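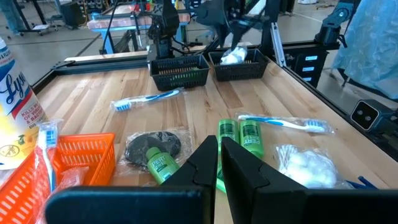

Wednesday, April 11, 2018
by Shih

Room 409 after class, stayed until they locked up. We worked on the sorting task for the Drerstead meet. The toothbrushes are still the hard part. The wrapper slides in the fingers and the grip has to be set again each time. I want to try the cotton bag next, then the Lysol can. Logged 20 runs and wrote up 5 of them in the binder. My half of the report is due before the bus to Priltbridge, and I haven't started the part on the baskets. Need to ask for more table time. Home late, ate cereal.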